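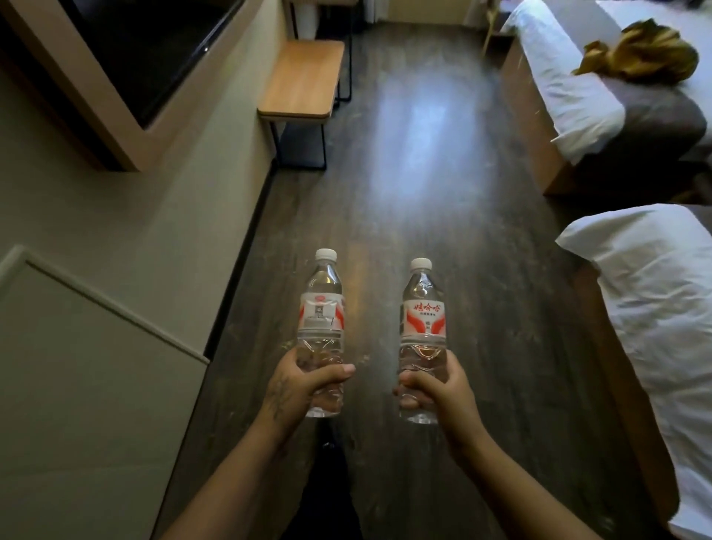 Minutes of the spring meeting of the Pleveck Writers' and Readers' Circle
Date: 2018-03-27
Place: upstairs room, Clarkum Library
Present: the chair, the secretary, the editor of the anthology, the organizer of the short story prize and nine other members. Two members sent apologies.

1. Opening

The chair opened the meeting and welcomed two new members. The agenda was accepted with one change: the item on the reading evening was moved before the item on the website, so that the member who must take the early bus could take part in it.

2. Minutes of the February meeting

The minutes of the February meeting were read. One correction was made under item 5. It was written there that the circle "will buy" a second microphone, but the decision was only to ask for the price. With this correction the minutes were approved.

3. The anthology

The editor reported that the texts for the new anthology are now complete. The book will have the title Sornel, after the river, as it was voted in the autumn. It has 47 texts, of which the greater part are poems. The rest are short prose pieces and one very short play.

The proofs came back from the printer, Haugland, last week. The editor has found the following problems:
– in two poems the stanza breaks have disappeared at the page turn;
– the long lines in one prose poem are broken in a way which the author did not want;
– the contents page still has the old order;
– the Polish and Norwegian letters are correct in the texts but wrong in the author notes.

There was a long discussion about the prose poem. One member thought that the whole book could be made in a slightly smaller type, and then the lines would fit. Others were against this, as several of our readers already find the type of the last anthology too small. It was proposed to print this single text sideways on the page, but the author, who was present, did not like it. Finally the author agreed to look at the line breaks again together with the editor and to accept a different margin for this page only.

Decided: the type size stays as it is. Authors must send their last corrections to the editor within ten days. Only real mistakes can be corrected now, no new versions of the poems.

The editor asked again for the missing author notes. Four are still not received. The limit is fifty words. One note which has been received has more than two hundred words, and the editor will speak with the author about it.

4. Number of copies

The printer has given prices for two quantities. Of the previous anthology we printed 489 copies and 321 of them were sold or given to contributors. The rest are kept in the storeroom of the library, which has asked us when they can be taken away.

Some members wished to print fewer copies this time. The editor explained that the price for one copy then becomes higher, and the book could not be sold for the same amount as before. A member asked if the printer can make a small second printing later. The secretary will find this out.

Decided: to wait for the answer from the printer. The chair and the editor may then decide the quantity together, without a new meeting. The old copies will be offered at half price at the reading evening.

5. Short story prize

The organizer reported that the reading of the entries goes more slowly than planned. One of the judges was ill in February and has returned only a part of the stories. The other judges have finished.

It was discussed whether a fourth judge is needed. Most of the members felt that it would not be fair to change the jury in the middle of the work. The judge has promised to be ready before the end of next month, and the meeting was satisfied with this.

A question was raised about a story which has possibly been published before, on a personal blog. The rules say "unpublished", but they do not say anything about blogs. After some discussion it was agreed that the story can stay in the competition this year, and that the rules must be made more clear for the next year. The organizer will write a proposal.

6. Reading evening

The evening for the launch of the anthology will be held in the large hall of the library. Each reader will have 4 minutes. Last year several readers spoke much longer, and the last two had to read when a part of the audience had already left. The chair will therefore sit in the first row with a clock, and readers are asked to practice at home with their text.

Contributors who do not wish to read themselves can ask another member to do it. The order of the readers will be drawn by lot, but prose and poetry will be mixed.

The price for a second microphone was presented. The meeting found it too high. The library has one which can be borrowed, and we will test it in the hall before the evening.

Decided: free entrance. Coffee and tea in the break. The book table will be near the door, and two members have offered to take care of it.

7. Website

The page with the program still shows the autumn events. The member who normally updates it has a new job and asks to be replaced. One of the new members is willing to try – the secretary will send the password and the short instructions.

It was also asked if members can have their own poems on the website. The meeting was positive, but there was not enough time to discuss how to choose them. This item is moved to the next meeting.

8. Other matters

a) The translation group has finished its work with the ballads and looks for a new text. Proposals can be sent to the secretary.

b) A member asked that the heating in the upstairs room is turned on earlier. The chair will speak to the library.

c) A box with books from the exchange shelf was left in the corridor after the last meeting. The owner is asked to collect it.

9. Next meeting

The next meeting will be held in the same place, after the reading evening. The secretary will send the date by e-mail. The chair thanked those present and closed the meeting.

Minutes written by the secretary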